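September, Lirolton bench, gripper dropouts

Ibrahim and I spent the whole morning chasing the right gripper, which stopped logging at episode 50 and again at 80.

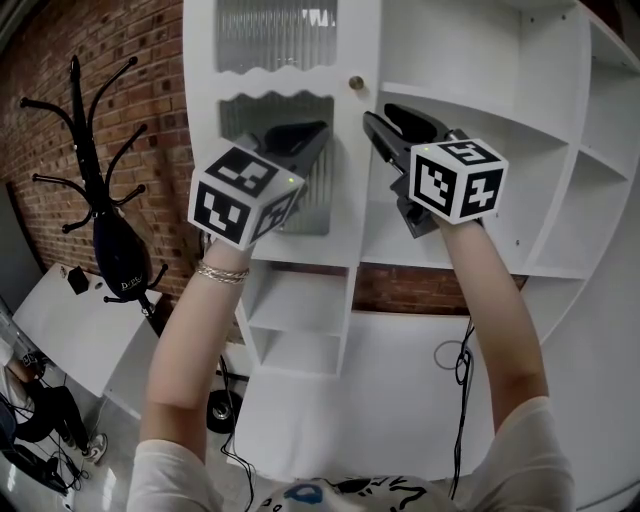

Pekutar wrote 1394 as the fault code both times, bless it. I'd blamed the battery, but both green lights were on. My money is on the cable hanging under the right one — plenty of slack to snag.
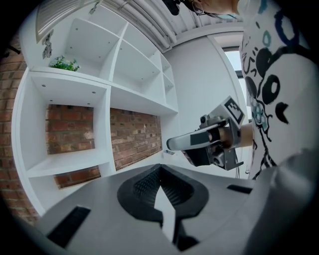

The other gripper, thin black cables at lower right.

Bello wants strain relief fitted before anyone carries on, and I agree. 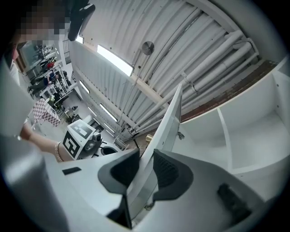

To do
Clip the cable, then 2 long runs with Nanna.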